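Workshop notebook, Kukusell writing room
25 April 2024 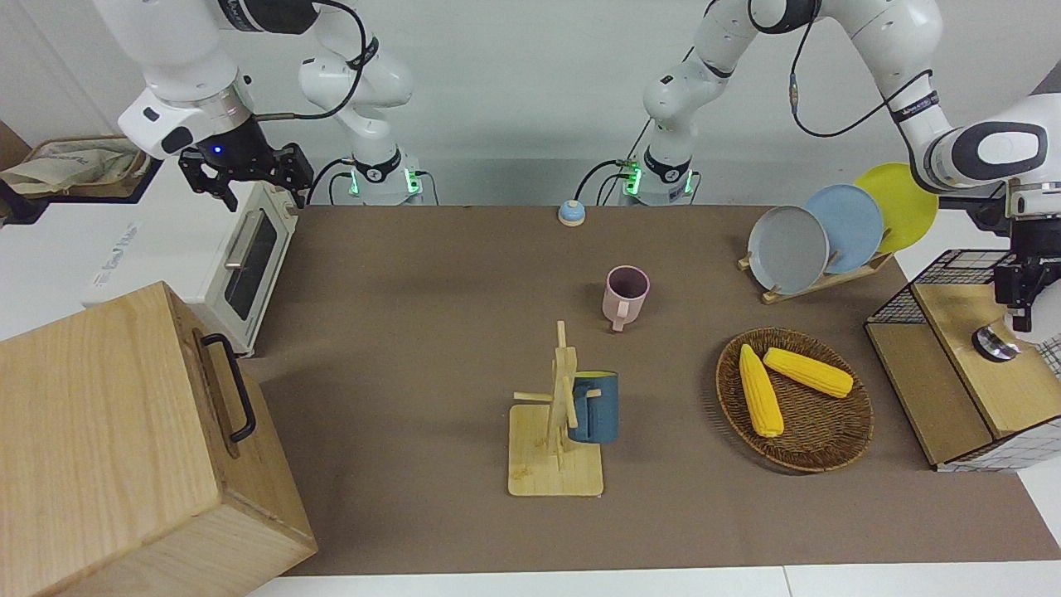
Gripper open over the toaster oven, second arm on the right.

Read-through of the sketch "Ruvier" today, 14 pages. Too long, we need to lose 3 before July. The airport part got laughs in the first half, then the room became quiet when the aunt enters. I think her joke comes too early - the audience doesn't know yet that she sold the suitcase.

Tried the podcast opening in two versions. The shorter is better, keep it.

Newsletter has 237 readers now. The Hassanpour essay goes out next, still without a title.

To do: new bio for the Vandivero program, seven lines maximum. Mine is still the old one and says "emerging" two times.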